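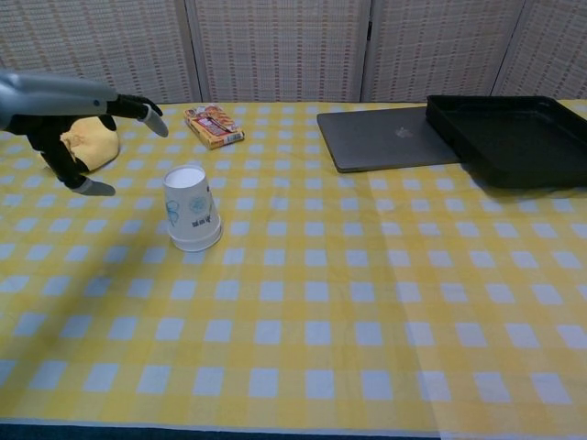 Yellow sponge cloth on a gingham tablecloth.

Kodikara Health Forum > Hospital Practice > Respiratory and Critical Care
Topic: Night staffing ratios for respiratory therapists, second draft

t.liyanage (moderator)
Posted 2025-07-28

Members are invited to comment on the second draft of the night staffing policy for respiratory therapists at Drustita Regional. The first draft was circulated in May and drew objections on two points: the ratio itself, and the rule on transport.

The revised text sets a limit of 10 ventilated patients per therapist between 7 p.m. and 7 a.m. Patients on high-flow oxygen count as one half. A therapist who leaves the unit to accompany a transport must be replaced on the unit before departure, except in an emergency.

Comments should refer to the section number where possible. The draft will go to the medical board with a summary of this thread attached.

Tahsin Liyanage

nightvent_rt
I have worked nights for eleven years and I cannot support Section 2. Ten is too many. A therapist with ten ventilated patients, each due for a check every four hours, has no room left for a rapid response call, a difficult intubation or a blood gas that needs repeating. The draft treats every ventilated patient as the same amount of work. A stable patient with a tracheostomy and a patient in the first day of severe respiratory failure are different assignments.

p_pramanik
I understand the concern, but the present policy has no limit at all. In the period reviewed for the first draft there were 2,092 night assignments, and in 713 of them one therapist held more than ten ventilated patients for at least part of the shift. A limit of ten would have changed the staffing on every one of those nights. I would prefer eight. I would also prefer to have something in writing this year.

Pranab Pramanik
Respiratory Care, Drustita Regional

nightvent_rt
Thank you for the figures. May I ask whether those assignments include the step-down unit? If they do not, the number is low.

p_pramanik
They do not. Step-down keeps its records in Grusik and the main units use Udico, and the two were not combined for the review. I agree that the number would rise.

charge_4west
Speaking as a charge nurse, my objection is to Section 5, on transport. "Replaced before departure" reads well, but at 3 a.m. there is one therapist in the building who is free, and often there is none. The practical result will be that scans are put off until morning or that every transport is recorded as an emergency. I would ask that the section name the person who makes the decision. At present it falls to whoever answers the telephone.

t.liyanage (moderator)
The point is noted. The wording of Section 5 was taken from the nursing transport policy, which names the house supervisor. That line was omitted from our draft and I will ask for it to be restored.

smallhospital_rrt
I work at a hospital one-third the size of yours, so please weigh this accordingly. We adopted a fixed number four years ago and went back to a point system after eighteen months. Each patient is scored at the start of the shift and again at midnight. It takes the lead therapist fifteen minutes. The fixed number was easier to enforce — administrators understood it at once — but it became the target, and therapists with seven patients were routinely asked to take three more.

nightvent_rt
That is exactly what I expect to happen here.

p_pramanik
I have seen point systems fail too. At my previous hospital the scores crept downward whenever the unit was short, because the person scoring also had to fill the schedule. If we use one, the scoring should not be done by the supervisor on duty.

smallhospital_rrt
Agreed. Ours is done by the outgoing shift.

charge_4west
Could the draft contain both? A fixed limit, and a score which lowers it for the sickest patients.

t.liyanage (moderator)
It could. I would need proposed wording, limited to one page. Please note also that comments to the board are capped at 1,000 words per member, attachments included. Two submissions on the first draft were returned for length.

nightvent_rt
I will write the wording for Section 2 with smallhospital_rrt, if that is acceptable. My position on the number has not changed. I will put eight in the text and the board may strike it.

p_pramanik
Please send me a copy before it is filed. I will ask for the step-down records in the meantime.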